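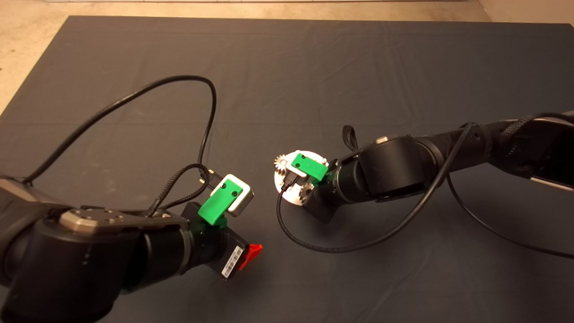

*Dark grey cloth with faint fold lines and creases.*

# Dekalby flatwork ironer, bench model

The Dekalby is a heated roller ironer for flat cloth: table linen, pillowcases, tea towels, aprons, dust sheets and folded single sheets. It stands on a firm table or on its own frame (sold separately) and is worked by one person, seated or standing. It is intended for guest houses, small restaurants, village halls and shared laundries that wash too much for a hand iron and too little for a floor-standing machine.

It isn't suitable for shirts, for anything with raised buttons, or for cloth with a rubber or plastic backing.

## Main details

| Item | Value |
|---|---|
| Roller length | 80 cm |
| Weight without frame | 53 kg |
| Maximum cloth thickness | 3 mm, all layers together |
| Power supply | Single phase, standard plug |
| Roller drive | Foot pedal |
| Heat settings | Four, marked by fabric |
| Roller cover | Cotton, tie-on, replaceable |
| Colour | White |

The thickness limit applies to the thickest point of the article. A hem folded over on itself counts as one point. Measure there and not in the middle of the cloth.

## How it works

The padded roller turns against a curved heated plate called the shoe. The cloth is laid over the front of the roller, the pedal is pressed, and the shoe closes. Releasing the pedal stops the roller. A second press, held down, opens the shoe.

The shoe also opens when the power fails, so cloth is not left against a hot surface. A lever at the right-hand end opens it by hand if the spring has become stiff.

Speed is set by a dial on the end cover. Slow speed is for linen and heavy cotton. Mixed fibres need less heat and can go through faster.

## Preparing the cloth

Most poor results come from the state of the cloth and not from the machine.

1. Iron cotton and linen while slightly damp. If the cloth has dried fully, spray it, roll it up and leave it for a while before starting.
2. Shake out each piece and pull the corners square. Creases set hard in the tumble dryer will not come out in one pass.
3. Sort by fabric before sorting by size. Changing the heat takes longer than changing the fold.
4. Begin with the articles that need the lowest setting. The shoe heats quickly and cools slowly.
5. Feed the hem in first, parallel to the roller. A piece that starts crooked must be taken out and started again.

Cloth wider than the roller should be folded lengthwise and passed through twice, turning it over between passes. Old fold lines in stored linen can usually be removed by damping the line itself and feeding the cloth so that the line runs across the roller. Where the fold has been in place for years the fibres may be weakened, and extra heat will make this worse.

Dark cloth needs some care. Cotton dyed black, navy or dark grey can take on a shine if it is ironed too hot or too dry. Pass it face down, use the setting below the one on the label, and check one piece in daylight before doing the rest. Shine caused by heat can sometimes be reduced with steam but seldom goes completely.

## Roller cover and padding

The cover is supplied fitted. Under it are two layers of padding: a wool layer next to the roller and a cotton layer over that. A new cover shrinks slightly in its first hours of use, and the tie cords at both ends should be tightened after the first session.

Under normal conditions a cover lasts for more than 300 hours of ironing. Starch shortens this. If starch is used, wash the cover more often and wipe the shoe, when cold, with a damp cloth.

Signs that the cover or padding needs changing:

- brown bands that remain after washing
- a damp strip left at one side of each piece
- cloth that drifts to the left or right when fed in straight
- hard patches that can be felt through the cover by hand

Small articles such as napkins should be fed along the whole length of the roller in turn. Feeding them always at the centre flattens the padding there, and wide pieces then come out poorly pressed in the middle.

Spare covers are made for us by Ní Mhurchú and are sold singly. Covers from the older Prilidside machine are shorter and will not fit.

## Siting

Allow an arm's length of free space behind the machine so that long pieces can fall without touching the floor. A clean sheet laid on the floor behind is good practice with tablecloths. The table must not rock. Two people are needed to lift the machine, which should be carried by the base and never by the end covers.

Do not run it from an extension lead. Steam given off in use is modest, but a small room with no window will become damp over a long session and the finished linen will take some of it back.

## Cleaning

Unplug the machine and let it cool. Brush lint from the gap between roller and end covers. Marks on the shoe can be removed with the paste supplied, used sparingly and followed by several passes of waste cloth at low heat. Do not use wire wool.

The drive belt needs no oil. The pedal hinge needs one drop at each side, once a year. October is the month we suggest to guest houses that close for the winter, as the machine can then be covered and left.

## In the box

- Ironer with cover and padding fitted
- Foot pedal and cable
- Feed tray and rear catch rail
- Cleaning paste
- Printed instructions

The frame, the spare cover and the Vevemlow linen trolley are ordered separately. The trolley is the same height as the feed tray when its feet are fully wound in.

## Delivery and service

Delivery is to a ground-floor room. Stairs must be mentioned when ordering. The packing is taken away on request.

Kevin Sheehan handles orders and delivery dates. Questions about faults and spare parts go to Nuala Hennessy, who will need the serial number from the plate under the feed tray. Repairs are done at our workshop; heavy parts such as the shoe are not fitted on site.

Reconditioned machines are offered from time to time with a new cover, new belt and tested shoe spring. They carry a shorter guarantee than new ones, and the end covers may be scratched.

## Changes to this page

19th July: thickness limit reworded after a query from Sorcha Quinlan about double hems. Pedal oiling added. Trolley height corrected.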